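**Zavton gripper kit with wrist cam, anyone actually using one?**

**mortarboard_jim**
3 Apr 2018

Looking at the Zavton kit, the two finger one that bolts on the wrist with the little camera built in. Want it for pick and place round the house, soft stuff mostly. Bags, cushions, odds and ends off the floor. Dealer is pushing the Skerkari bundle (arm, gripper, software, 40 quid off if you take all three). Worth it or buy the bits seperately?

**pell_r**

Had the kit nine weeks. Gripper is solid, no complaints. Fingers are chunky though and they sit right in front of the lens. You get a black stripe down the picture and you learn to live with it. Software is poor. Crashed on me twice setting up.

**tin_lid**

> Fingers are chunky though and they sit right in front of the lens

That's a fault in my book, not something to live with. Sent mine back. If I pay for a wrist camera I want to see what I'm picking up. The Onach has its camera set off to one side, far better view.

**pell_r**

Onach also has half the grip. Mine lifts a full shopping bag by the handles, try that with yours.

**tin_lid**

Don't need to lift shopping. Need to see it.

**Gavin Halliday**

Fit the Hsu bracket. Moves the camera up and back a bit, two bolts, done over a cup of tea. Doesn't get rid of the fingers but you see more floor either side. Zavton ought to put it in the box.

Wouldn't touch the bundle. The Skerkari software is the same as the free download with a different splash screen.

**mortarboard_jim**

Cheers Gavin. Does the bracket knock the calibration out?

**Gavin Halliday**

Yes, redo it after. Print the sheet at full size, not "fit to page", or your depths will be miles off. Ask me how I know.

**oonagh_b**

Disagree on the software. Paid version has the slow mode, free one doesn't. Round furniture and hard corners I wouldn't run without it. Scuffed a finger pad on a door frame first week, and a new pair isn't cheap.

**tin_lid**

Slow mode is just the speed slider set to 40. You can do that yourself.

**oonagh_b**

It isn't, it eases off near the end of the move as well. Read the manual.

**pell_r**

She's right on that one. Still wouldn't pay for it.

**mortarboard_jim**

Right, went for the gripper kit on its own in the end, no bundle. Borrowed the arm I had already. Few notes for anyone searching later. The stripe is real, pell_r wasn't joking, and the body of the thing takes up the bottom of the picture too. Shiny tiles throw little highlights so I've turned the exposure down a touch, pale floor sheets still come out too bright. Bags with straps are easier than cushions, teh straps give it something to go for. Haven't fitted the bracket yet, it's on order. Will post again once it's on and calibrated.
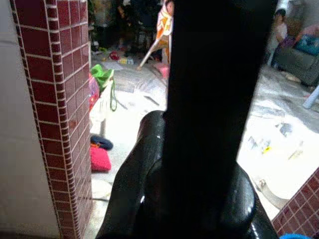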